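How to Test a Robot on the Trash Bucket (Before You Believe the Video)

Posted 21/03/2024 in Home Automation / How-to

Quick one. Lots of mail asking if a machine can do the household chores yet. Short answer, some of them, slowly, if you tidy up for it first. Longer answer is to pick one dull chore and test it properly. I use the trash bucket. One bucket, a few bits of trash, two grippers. Cheap to set up, and hard enough to be worth the time. 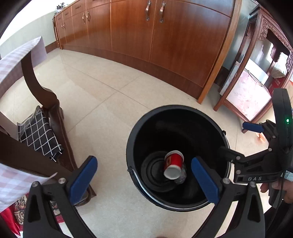

Niskanen

You need a bucket, a hard floor, some clean trash, and either a two-arm setup or a pair of hand-held grippers. I'd start with the hand-helds even if you own arms. Do the chore yourself through the same fingers first. If you can't do it with two pads and no wrist feeling, the robot has no chance, and you just saved a week.

Budget. My arms are the Dindonau pair, $3,680, plus a table I already had. Expensive way to pick up a paper cup. You can do most of this page without them.

Step 1. Pick the bucket

Black plastic is the mean choice, so use it. Shiny black walls and a dark bottom are rough on cameras. If it works in black try a white one later and enjoy how easy it is. Leave the wire handle on. Fold it down against the rim, write down which side it's on. A handle in the wrong spot will wreck a grasp on the rim and you'll spend an evening blaming the software.

Step 2. Pick the trash

Start with one paper cup. Holds its shape, decent color, light. Then add something clear and crinkly next to it. Clear plastic is where my runs go to die. Depth camera sees glints and nothing else, gripper closes on air, everybody's happy in the log file because the fingers did close.

After that, soft stuff. Cloth, crumpled paper, a flat card. Rinse anything that had food in it. You will be doing this a lot of times.

Step 3. Leave the room alone

Do NOT clear the room. Chairs, tablecloth hanging off the corner, whatever is on the floor by the wall, leave it. I made this mistake for all of August, bare floor, plain wall, lovely numbers. Moved the bucket next to the dining table and it fell apart. A house is full of stuff. Keep a clear path for the arms and for your own feet and that's it.

Step 4. One side holds, one side reaches

Most people skip this. An empty-ish plastic bucket slides on tile the second you touch the wall from inside. So one gripper takes the rim and keeps it, other one goes in. Lower jaw inside the rim, upper jaw outside or hovering, close gently. Too hard and the rim bends and the whole bucket turns on you.

Give the reaching side room. Fingers wide open before they cross the rim, then down, then close. Opening inside the bucket is how you knock the cup under the other stuff.

Check list before each run:

- handle down, side noted
- bucket on the same tile (tape if you have to)
- holding gripper on rim first
- reaching gripper open before it goes over
- light the same as last run, or write down that it isnt

Step 5. Make the pile worse

Once single items work most of the time, pile them. Three or four things, overlapping, drop them in and don't arrange them.

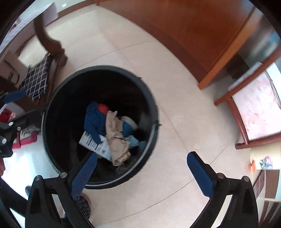

Piles are the honest test of a chore robot, and as far as I can see they're where the home machines still come up short. Picking one thing off a table has been fine for years. Picking the right thing out of a heap in a dark bucket is a different job. Say you want the card. Here the crumpled blue cloth is on top of it, and a wrinkled beige piece is over part of it too, so a straight grab at the card drags at both. You'd lift the cloth without thinking. The planner has to be told, or has to learn it, and mine mostly picks whatever is brightest.

So score it by item. Write down what you asked for and what came up. Two things in the fingers when you asked for one is a fail, even if both were trash. I know, in real life you wouldn't care. Score it anyway, sorting comes next and then you will care.

Step 6. How many runs

More than you want. I did 271 on the cup alone before I trusted the number. The Plorska group list says 1,000 for a mixed pile, I havent got there. My full log is at 1,493 runs over everything, cups, cloths, cards, plastic, and the plastic column still looks terrible.

Don't quietly drop the bad ones. Bucket tipped? Log it. You had to reach in and help? That's a fail, log it.

Step 7. Read the result like a homeowner

Time matters. If it takes four minutes to get a cup out of a bucket you haven't got a helper, you've got a hobby. Fine by me, I have the hobby. But when somebody asks can it do the chore, I want these answered:

Does it work with the room as it is?
Does it notice when it missed?
Can it carry on after a miss with no help?
Can you leave the house?

Mine gets a yes on the first, sometimes on the second. Third one rarely. Fourth, no way.

Common problems

Bucket spins: grip the rim further from the handle lugs, and close the holding side before teh other one moves.

Pads slip on paper: wipe them. Dust from the floor gets on everything.

Cup gets crushed: lower the closing force, grab near the rim of the cup where it's stiffer.

Can't see the bottom: add a lamp from the side. From straight overhead the grippers throw a shadow right where you're working.

Log sheet is on the Sirnenholm page, same columns I use. Next up is flat cards on tile, which is horrible, bring patience.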